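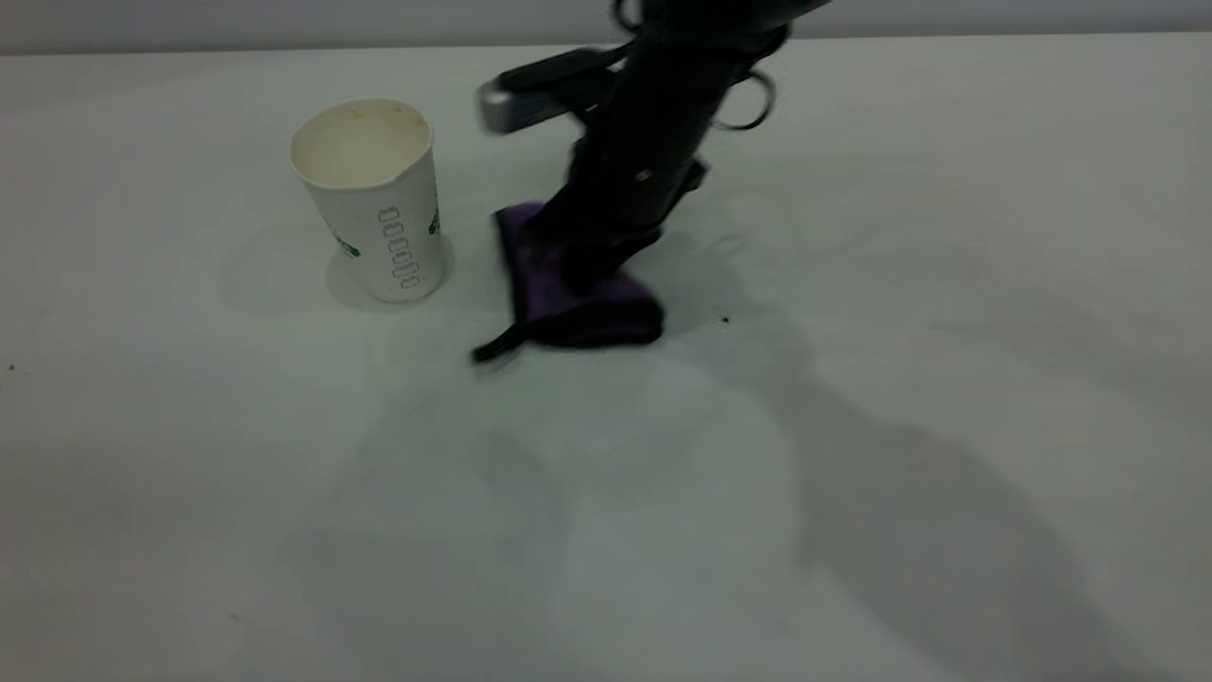 Laut Nassar reicht einmal wischen pro Woche, alles andere sei Folklore. Wir wischen trotzdem täglich.

Suchbegriff eingeben Suchen

Prüfliste Teeküche und Arbeitsplätze, Givano, Etage Tesden, Juni

1. Feuerlöscher: vorhanden, Plombe heil. Dient weiterhin als Garderobe.
2. Fluchtweg: frei, bis auf die Yuccapalme. Sie wurde mündlich verwarnt.
3. Wasserkocher Vurkine, 2.000 Watt: Prüfplakette abgelaufen. Die Mehrfachsteckdose darunter ebenfalls,

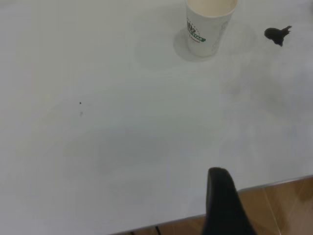 und beide hängen an derselben Sicherung wie die Mikrowelle. Bitte trennen, möglichst vor Samstag.

4. Tischflächen: ohne Beanstandung.
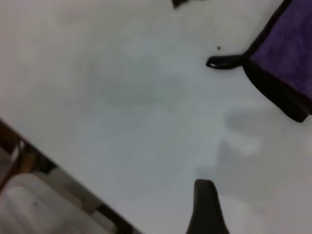 Zu Punkt 4: Tischplatte mit lila Tuch

5. Kabel: dürfen nicht im Laufweg liegen. Auf dem Tisch ist es bloß hässlich. 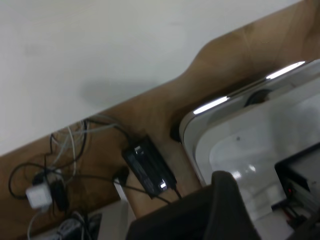 Zu Punkt 5: Kabel auf der Holzplatte

6. Verbandkasten, Inventarnr. 1028: Pflaster fehlen, Dreieckstücher für ein Regiment.

Nachprüfung in 30 Tagen. Mängel bitte an Durchwahl 234.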